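From: Amândio Abreu
To: nirkeo-users
Date: Tuesday, February 1, 2022
Subject: Re: [nirkeo-users] Battery stops at 6 percent, then shuts down

Hello Irina, hello all,

Irina Munteanu wrote:
> My Nirkeo laptop goes down to 6 percent very quickly, stays there for
> a long time and then turns off without a warning. The seller says I
> need a new battery. Before I pay for it, is there something I can try?
> I have Linux on it, with the power settings as they came. I use it
> mostly on the train, so it matters to me.
>
> Irina

I had the same behavior on mine in November, and I did not buy a battery. In my case the gauge had lost its idea of where the bottom is. The cells were still in acceptable condition.

What I did was the following. First I charged it to full with the machine turned off, and left it on the charger for 3 hours more. Then I started it, went into the BIOS setup screen and let it run there until it shut off by itself. The operating system is not loaded, so it cannot suspend too early. After that I charged to full again without interruption. I repeated this once, and the second time the percentage went down in an even way.

Please look also at the value "energy_full" before and after. Mine is the model with 3445 mAh, and Tiago Magalhães wrote on this list that his gauge was reading a little more than half of the real capacity until he did the same procedure. If your value does not change at all after two cycles, then the seller is probably right.
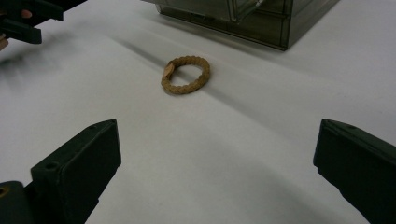

About the charger I have one more remark. The Tarkton adapter that many of us bought as a second one gives less power than the original, and with the screen at full brightness my machine was discharging slowly while plugged in. For the calibration please use the original. Mine has a thin cable, and I keep it rolled in a loose loop, like the tan bracelet in the photo, and not folded – the folded one broke inside, close to the plug. You can check yours by moving the cable gently while you watch the charging light.

One question from my side to Margarida or anybody with the newer BIOS: is the charge limit still there under "Power", or did they move it? I looked for it yesterday and could not find it.

Best regards,
Amândio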